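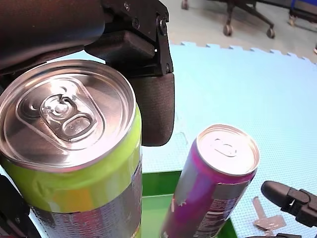
3. Collecting the can demonstrations

By the time we got to the drinks cans we had already made every mistake there was to make with the wooden blocks, so this part of the project went a good deal more smoothly, and I have to say it was the part we enjoyed most. Kamil Doležal steered the arm while I kept the log, and after every 200 episodes we swapped places to rest our hands.

We wanted the cans to differ in width and color – the wide green one and the slim purple one were our favorite pair – so that the policy couldn't get by on learning a single grip. For each episode we moved them a little on the green tray, started recording, and brought the padded fingers in just under the lid. Going lower gave a firmer hold, but Irén Lengyel, our very patient supervisor, pointed out that the thin walls might dent, and she was right to worry!

We kept 1,624 episodes in the end, 400 of them with two cans standing close together. Those were slow going, and I would start with them next time, while everyone is still fresh. Episodes where the operator paused for more than 3 seconds were trimmed and went into a separate folder, which Kamil would still like to go through in August.

Related projects
Wameck: sorting bottle caps by feel
Idedero arm, notes on calibration
Dankwa student workshop report
Steder: labeling short episodes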